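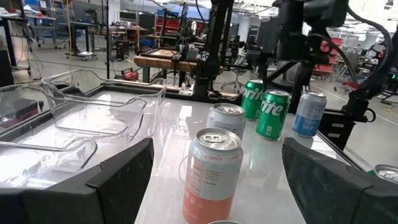
My grandmother kept a seltzer siphon on the bottom shelf of her refrigerator door, and for most of my childhood I believed that bubbles were something you had to earn. You finished your soup, you carried your bowl to the sink, and then she would bring the siphon out and give you one noisy squirt into a jelly glass. She drank hers plain and thought anything else was showing off. I think of her whenever I come home from the grocery store with my arms full, because I have become a person who buys flavored sparkling water by the case, and I have opinions about it. A tall slim can with "grapefruit" printed up the side in small letters, white at the top and a peachy pink down below, would have struck her as a bottle of perfume.

I grew up in Hinwood, a town with one good bakery and a river that smelled like pennies, and in Hinwood the seltzer came by truck. The bottling works was called Brakier, and it stood behind the lumberyard in a low brick building with its windows painted shut. By the time I was old enough to be curious about it, the place had 3 trucks left and a route list that got shorter every winter. The bottles were thick and heavy and came in wooden crates. You left the empties on the porch, and at six in the morning you would hear them being swapped, a sound like somebody setting a table in a hurry.

I went back last October to see what had become of it. I'd been told the building was gone, but it was only painted. There is a tile showroom in it now, very pleasant, with free coffee, and they were kind enough to let me wander into the back where the filling machine used to be. The drain in the floor is still there. On the wall by the loading door someone long ago had penciled a tally of one day's bottles, 2679, underlined twice, and the showroom people have left it alone. I stood in front of it longer than was polite.

What happened to Brakier happened to most of the small works. Supermarkets grew, soda got cheap, and people who had once thought of seltzer as an ordinary thing to have at supper began to think of it as something old people drank for their stomachs. My parents stopped the delivery when I was in junior high. I don't remember any discussion. One week the crate was on the porch, and then there was a two-liter bottle of cola in the door of the fridge, and we were all very happy about it – I was, anyway.

So it tickles me that the bubbles came back, and came back fancy. At the market nearest my house the sparkling water takes up most of an aisle, and people stand in front of it the way they used to stand in front of the movie rentals. There is lime and there is cucumber. There is a blackberry one my husband likes and I can't abide. Some are just water and a whiff of something, and others have juice in them, and the two camps do not understand each other at all. I have sat through an entire baby shower on this question.

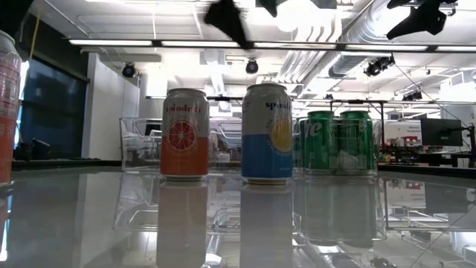
Khasawneh, when I brought all this up over dinner, would have none of it. Flavor was fine, came the answer, and so were pretty cans, but what people really missed was the bite, and no can had ever had it. A siphon kept its pressure to the last glass, while a can began giving up the minute you opened it, and anyone who claimed otherwise had never had the real thing up their nose. I was asked to pass the potatoes and told to go to Grotadley if I didn't believe it.

Well, I went to Grotadley. It's a 78 mile drive, mostly behind hay wagons, and at the end of it there is a little works that still fills siphons on Thursday-colored mornings, as my grandmother used to call the gray ones. They sell them out of a side door. I paid a deposit of 20 dollars for the bottle, which I was told firmly was glass and older than I was, and I belted it into the passenger seat like a toddler.

I'll admit the bite is something. It goes up behind your eyes, and for a moment you are seven years old and have just finished your soup. But I also had the second glass with a good squeeze of grapefruit in it, and I liked that one better, and I drank it out on the back steps while the dog looked for the toad. The bottle is due back by the end of December. I expect I'll trade it for a full one.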